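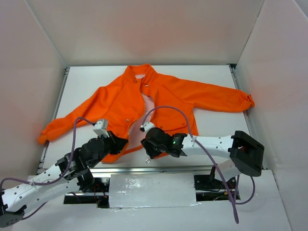 Re the question of whether we're anywhere near a machine that does the ironing pile. Short answer no, longer answer sort of. Been round the Czarnecka workshop and I've changed my mind on a few bits. Two arms over one orange garment, front partly open, both grippers down near the hem and not much space between them. Any of us would have grabbed the shoulders first and given it a shake. Arms don't shake. They go for an edge and work from there, and that is slow.

On 2022-02-18 the list moderator at Neltmont wrote:
> Laundry is the last chore that will go. Our hotel client
> at Trarnmont does 360 pieces a shift and the folding is all
> still hands. Had a demo in July, towels only, fine with
> towels, hopeless the minute there was a collar. Would like
> to hear from anyone who has seen fastenings done properly.

Towels yes, agreed, towels are a rectangle. Fastenings is what I went to look at. Zips mainly.

You need one hand to hold the bottom end steady and the other to do the work, same as doing up a toddler's coat.
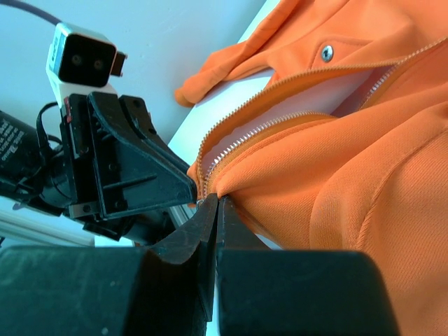
And cloth never sits the same way twice, so wherever the end of the zip was last time is no use to you. Their best run was 12 clean goes out of 60, by their own count, which they were quite open about. I make that one in five. A new starter at Ziltport would be sent home.

Still, a couple of years back I'd have said nought. The holding is decent now, it's teh lining up that fails. 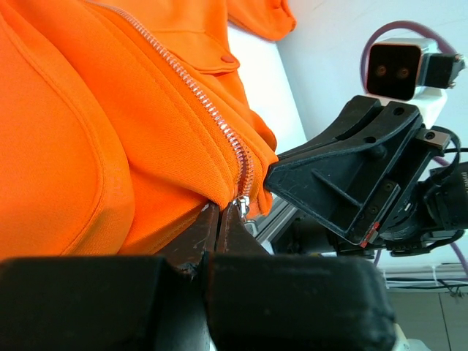 Both grippers at the zip, orange top, Czarnecka workshop.

Cost I didn't get a straight answer on. Asked about cycle time too, was told 38 seconds for a good one, no figure for the bad ones. Draw your own conclusions.

For your client I'd say towels and flat sheets by all means, keep people on anything with a collar or a zip. Will write up the shop floor stuff seperately, got to run for a train.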